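Besov 数据卡

本网站使用 Cookie 以改善浏览体验。继续访问即表示您同意我们的 Cookie 政策。

发布:12月
撰写:Tassanee Wongsuwan

概述

Besov 是一套手持夹爪操作数据,用于研究模仿学习中的模糊帧加权方法 Dornon。数据共154段,每段时长30秒,采样率为每秒20帧。本版本包含视频、夹爪开合宽度及末端位姿,不含力觉信号。

方法

Dornon 在训练前为每帧估计清晰度分数,并据此调整该帧在损失函数中的权重。低分帧予以保留,其动作标签仍参与训练,图像分支的梯度则按比例缩小。基线方法 Kettle 将低分帧直接剔除,其余设置与 Dornon 一致。

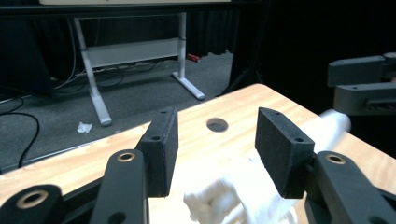

清晰度分数按图像分块计算,整帧均值仅作参考。同一帧内各区域的模糊程度可能相差很大,采用单一均值会掩盖目标物体的状态。例如白色塑料物体已拖成一片轮廓不清的浅色,而两指内侧的黑色泡沫垫仍可辨出细密纹理,浅色木桌面上的圆孔也清楚可见。夹爪手指在画面中长期占据固定位置,计算时以掩码排除,以免抬高分数。

结果

在 Stalley 测试集上,Dornon 的任务完成率高于 Kettle,差异主要出现在快速移动物体的阶段。静止抓取阶段两种方法表现相当。每种方法均以2个随机种子训练,结果取平均值,统计效力有限。

已知局限

全部数据在室内采集,光照变化较少。清晰度估计对高光区域偏乐观,白色及反光物体的分数应谨慎使用。部分片段中双夹爪同时入镜,标注仅对应持握相机一侧的夹爪。

使用范围

本数据仅供非商业研究使用。引用时请注明数据集名称及版本号,并说明是否启用了手指掩码。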